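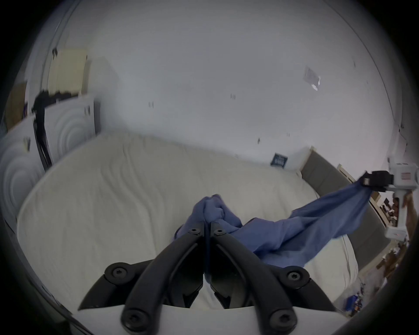 Blue cloth on the bed, one gripper at each end.

Home | Reviews | Laundry & Linen | Work | Contact

Drever hand grippers: living with a pair at work

I do folding and finishing at Naylor, a smallish linen and workwear service, and since September part of my shift has gone on teaching the job to a machine. Management bought into a system called Ketider, and the bit of it I get to hold is a pair of Drever grippers. So this is a review from the person with the sore thumbs!

First, the good. They're easier to get on with than I feared. My first shirt took ages and looked like something out of a gym bag, but by the end of the week I could do a shirt in 70 seconds (by hand I'm far quicker, but still). The jaws close smoothly and I've not had a single snag on thin cotton. Collars are the pain. You get the body lovely and flat and the collar sits there in a great lump, and with two fingertips' worth of grip you can't do that little smoothing sweep you'd do with your palm.

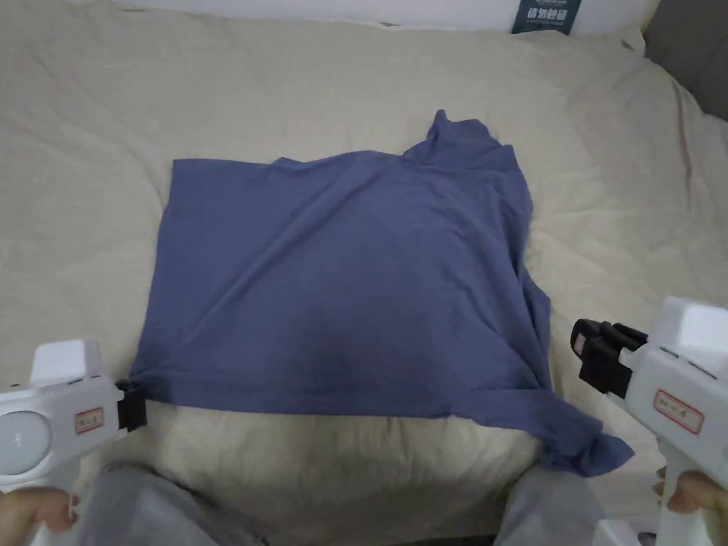
Sleeves I've come round to. Pin a corner with the left, go and fetch the sleeve with the right, lay it over, done. I do wish the handles came in a smaller size, because after 80 shirts my hands know all about it. The strap-on wrist rest from Itusico helps a bit and I'd buy it again.

Now the work side. We've been told no jobs are going, and the recording hours are paid at our normal rate plus a bonus for every 200 good folds, which I've had twice. Fine. But the chat has gone. Folding used to be when you heard everybody's news, and now it's one person per room, concentrating. Two of the girls have asked to go back on pressing. I quite like the quiet some mornings, I'll admit, and it's been strange finding out how much I do without thinking.

Four out of 5 from me for the grippers. For the rest of it, ask me when the machine's doing the collars.

12 comments | 31 shares

We use cookies to improve your visit. Accept | Manage settings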